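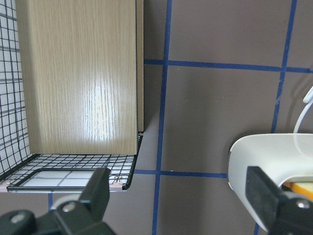 What Is Offside in Soccer?

OK so you're watching a soccer game. Striker gets the ball, kicks it in, everybody screams. Then a flag goes up. No goal! What happened?

Offside happened.

The basic rule

Picture yourself attacking. Your teammate is going to pass you the ball. Right at the second they kick it, the ref's helper looks at three things.

Are you in the other team's half?
Are you closer to their goal line than the ball is?
Are you closer to their goal line than the second-to-last defender? (The goalie usually counts as the last one.)

Yes to all three = offside position. Being level with that defender is fine. Level is OK!

What counts as "you"

Head, body, feet. Arms and hands dont count, because you can't score with them. So one toe can be offside. An elbow can't.

Standing there is allowed

Lots of grown ups get this wrong. You can stand in an offside position all day. It's only a foul if you get involved. Touching the ball, blocking the goalie's view, getting in a defender's way. If you're just tying your shoe, play goes on.

When there's no offside

Goal kicks. Throw-ins. Corner kicks. You can't be offside straight from any of those.

Why have the rule?

Without it a player could camp next to the goalie the whole game and wait for long kicks. Boring. And everyone else would have to stand back there too.

What happens next

The other team gets a free kick. No card, nobody's in trouble. It's a very normal thing, even for great players.

Try it

Carys Griffiths coaches the under-12s at Urneck and does this one at practice. You need a ball, one passer, one runner, two defenders and a goalie. The runner starts level with the last defender and can only go when the passer kicks. Too early? Coach yells "flag!" and you swap places. First runner to get five good runs wins.

Watch the passer's foot, not the ball. It's all about the moment of teh kick. Where you are when you get the ball doesn't matter.

Next up: what the ref's cards mean.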